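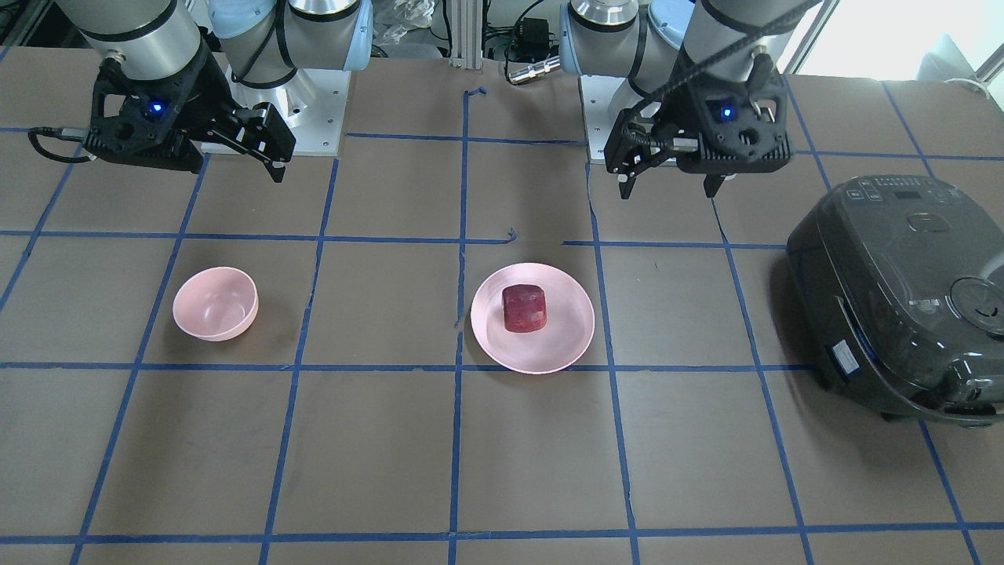

Food Service Basics, Unit 4: Portioning and Plating
Handout for 2024-09-03
Instructor: Perrine Texier

Setting out the station

Mark the table before any food comes out. Use painter's tape and run it both ways so the strips make cells. A cell should hold one bowl or one plate with room to spare. Press the ends down well – loose tape catches on sleeves.

The rice cooker goes at one side of the table and stays there for the whole session. Bowls and plates go in the cells, one to a cell. Do not set a dish on a tape line.

Order of work

Wash hands. Check that the bowls are empty and clean. Start the rice, then lay out the plates. Cut pieces go on the plate first and rice goes in the bowl last.

Cubed food

Cubes are easier to portion than slices. Cut the sides flat so the piece sits still on the plate. Keep one cube aside as a size guide and cut the others to match.

Before you leave

Wipe the cells and leave the tape down for the next group. Unplug the cooker and let it cool with the lid open. Portion sheets go to Benjamín Ocampo in room 428 – put your name on the back.

Reading for October: the Moradi packet, pages 11 to 16.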